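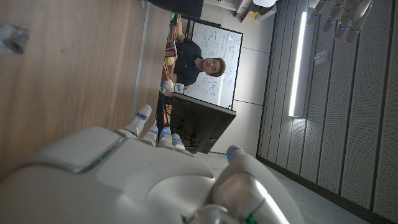 Home Opinion Work Technology Letters Subscribe

The laundry will wait a little longer

By Omar Srour

My mother cleaned rooms in a hotel for many years, and when I tell her that I write about robots she always asks me the same thing. Can it make a bed? I have to answer her that it can, on a good morning, if the sheet is the right sheet.

In April I spent a morning at Mindby, where they try to teach household chores to a machine with two hands. The chore of the day was towels. The machine took a towel by one corner, searched for the second corner, lost the first one, and began again. A person folds a towel while thinking about dinner.

I don't write this to laugh at the engineers. The hands are very good now. Ten years ago I saw hands that could only open and close like a door. What is missing, in my opinion, is the small knowledge that we never learned from a book: how hard to pull a drawer that sticks, or when a glass is about to slip because there is still soap on it.

Edivaldo Bragança, who runs the packing floor at Batista, has a different view from mine, and I respect it. His company bought one arm to put jars in boxes. It packs 544 boxes in a shift, and his best worker packs 583. "But the arm does the night," he told me, "and at night I could not find anybody." For him the question is already answered. The jars are all the same, the boxes also, and the table is fixed to the floor.

A kitchen is not fixed to the floor. In my kitchen the cups change their place every day, my son leaves a shoe on the chair, and the cat has her own opinions. A company which sells a robot for this kitchen must prepare it for my son and for the cat. I have not yet met one that did.

I read often that it is only a matter of more practice. Maybe. At Mindby they told me that the towel had been folded 4,000 times already. My mother would say that after 2,000 she would have sent the new girl home.

I would buy a machine today which only empties the dishwasher, if it did it each evening without my help. For the beds I can wait.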